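2026年2月18日
報道関係各位
劇団Kerness

劇団Kerness、新作『Pirasの渡し場』を今春上演
作・演出はマーク・アンソニー・オカンポ(Mark Anthony Ocampo) Ollmont劇場にて全12公演

劇団Kernessは、新作舞台『Pirasの渡し場』を今春、Ollmont劇場で上演します。作・演出は同劇団座付き作家のマーク・アンソニー・オカンポが務めます。上演は全12公演で、一般向けチケットはオンライン予約サービス「Erov」と劇場窓口で取り扱います。

作品について
『Pirasの渡し場』は、川沿いの架空の町Pirasを舞台にした2幕の会話劇です。橋の開通を翌週に控えた渡し船の待合所に、長く町を離れていた長女が戻ってきます。船頭を続けてきた父は廃業の届けをまだ出しておらず、家に残った弟は橋の料金所での仕事をすでに決めています。3人はそれぞれの予定を相手に伝えないまま、最後の営業日を迎えます。

第1幕は営業最終日の朝から昼まで、第2幕は同じ日の夕方から最終便が出るまでを描きます。場面は待合所から動きません。船と川は舞台上に登場せず、乗客の出入りと音響によって表現します。

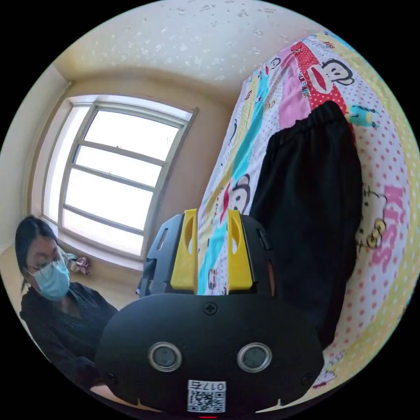 サルの顔の柄が入った、色とりどりのシーツ

台本は1月に行った非公開の朗読会を経て改稿されました。朗読会の段階では弟の婚約者が登場していましたが、改稿で役を削り、婚約者とのやりとりは電話の場面に置き換えています。また、第2幕の冒頭にあった父の独白は、姉弟の会話の中に分けて組み込みました。上演時間は朗読会の版より短くなる見込みです。

作・演出 マーク・アンソニー・オカンポのコメント
「仕事がなくなる日のことを書こうとしましたが、書いているうちに、家族が互いに用件を言い出せない一日の話になりました。父親は頑固な人物として書いていません。届けの用紙は机に入っていて、記入も済んでいます。出しに行く時間がないと言い続けているだけです。稽古では、言わないでいる間の長さを俳優と一つずつ決めています。客席の後方まで届く声量で小さな話をする、という点に一番時間をかけています」

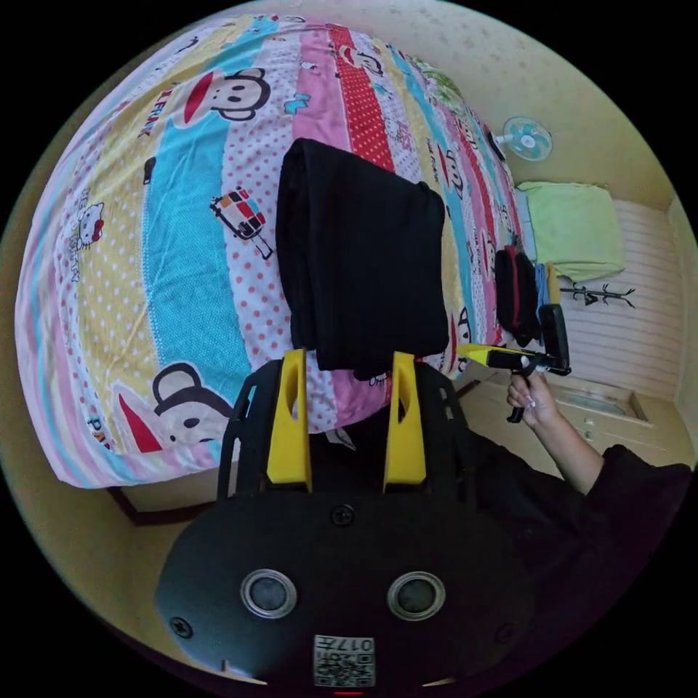 ベッドの上に置かれた黒い布

出演と役柄
出演は劇団員と、公募オーディションで選ばれた俳優による混成です。父、長女、弟の主要3役のほか、待合所の常連客、橋の工事関係者、行商人が登場します。常連客と行商人は同じ俳優が演じ分けます。配役の詳細は、劇団公式サイトで順次発表します。

音楽は録音を使わず、舞台袖での生演奏とします。楽器はアコーディオンと打楽器です。開演前と休憩中の演奏はありません。

会場と客席
Ollmont劇場の座席数は384席です。本公演では舞台前方を客席側に張り出すため前方の列を撤去し、各公演318席で上演します。張り出した部分は待合所の外の桟橋にあたり、俳優が客席通路から出入りする場面があります。通路側の座席をご利用のお客様には、手荷物を座席の下に収めていただくようお願いします。

車いす席は後方の平らな区画に設けます。希望される方は、Erovでの予約後に劇団事務局までお知らせください。補聴援助用の受信機は劇場受付で貸し出します。 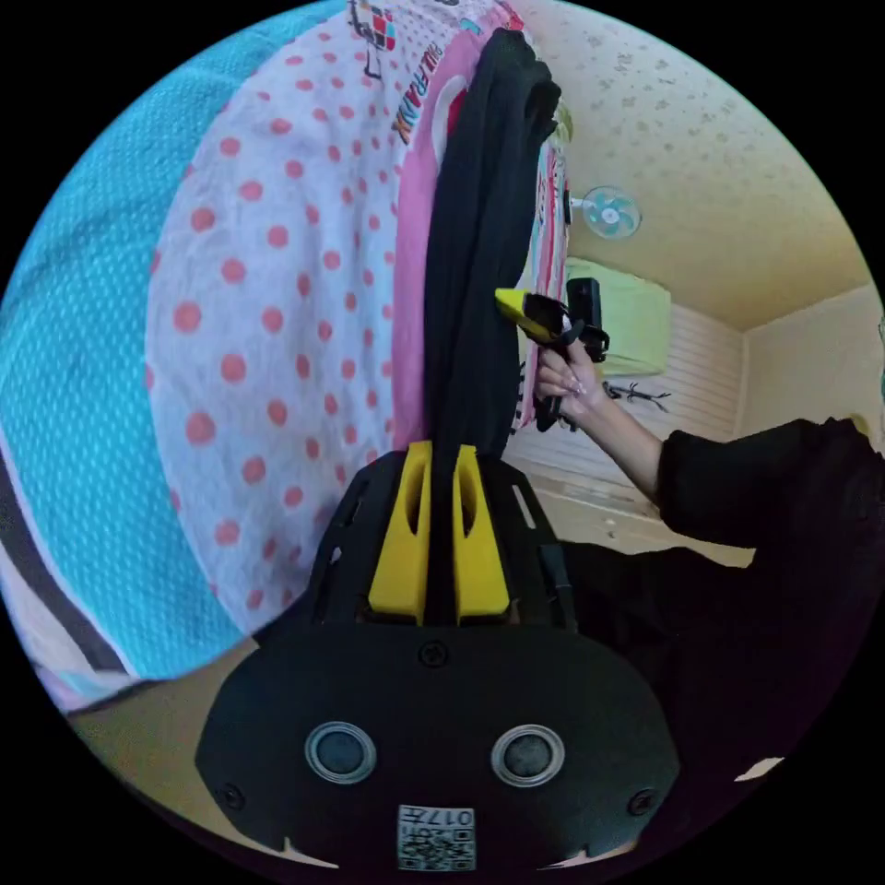 縦に垂れた黒い布製の衣類

チケット
一般、学生、劇団会員の券種を用意します。会員向けの先行受付はErovで行い、一般受付はその終了後に開始します。受付開始日と料金は、劇団公式サイトおよびErovの公演ページに掲載します。学生券は当日、受付で学生証の提示が必要です。

全席指定です。予約後の座席変更はできません。やむを得ず来場できなくなった場合は、Erovの再販売機能をご利用いただけます。再販売の受付は各公演の前日までです。開演後に到着されたお客様は、第1幕の途中にある便の発着の場面で係員がご案内します。それ以外の時間帯には客席に入れませんので、余裕を持ってお越しください。

未就学児の入場はご遠慮いただいています。

関連企画
公演期間中、昼公演の終演後にオカンポと出演者によるアフタートークを開催します。対象は一部の公演で、当該公演のチケットをお持ちの方はどなたでも参加できます。劇中の台詞についての質問を、休憩時間中にロビーの用紙で受け付けます。
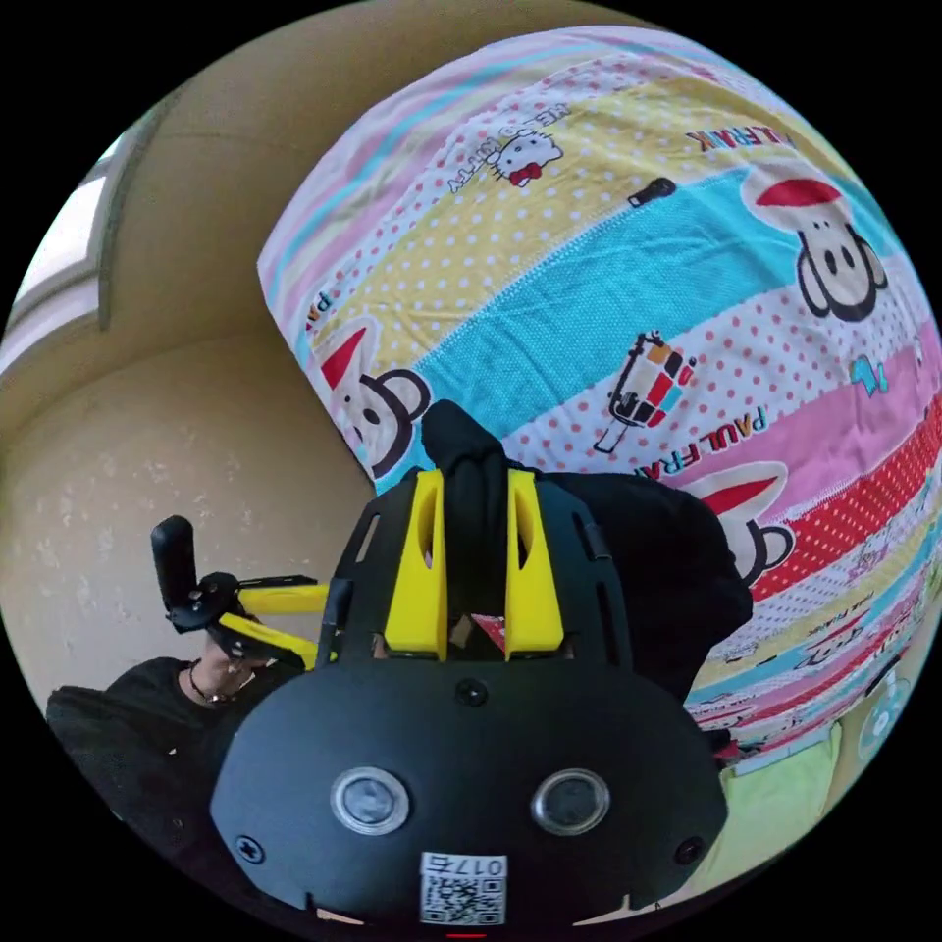
また、台本の冊子をロビーで販売します。冊子には上演台本のほか、1月の朗読会で使用した版から婚約者の登場場面を抜粋して収録します。売り切れの場合は、後日発送の申し込みを受け付けます。

報道関係者向けには、初日前日の舞台稽古を公開します。撮影は第1幕のみ可能です。三脚を使用する場合は、客席後方の指定区画をご利用ください。取材を希望される方は、媒体名、人数、撮影の有無を明記のうえ、劇団Kerness事務局までお申し込みください。オカンポへの個別取材は稽古終了後の時間帯で調整します。

公演概要
題名:『Pirasの渡し場』(2幕)
作・演出:マーク・アンソニー・オカンポ
会場:Ollmont劇場
公演数:12公演
席数:各公演318席(全席指定)
チケット取扱い:Erov、Ollmont劇場窓口
主催・製作:劇団Kerness

本件に関するお問い合わせ
劇団Kerness事務局 広報担当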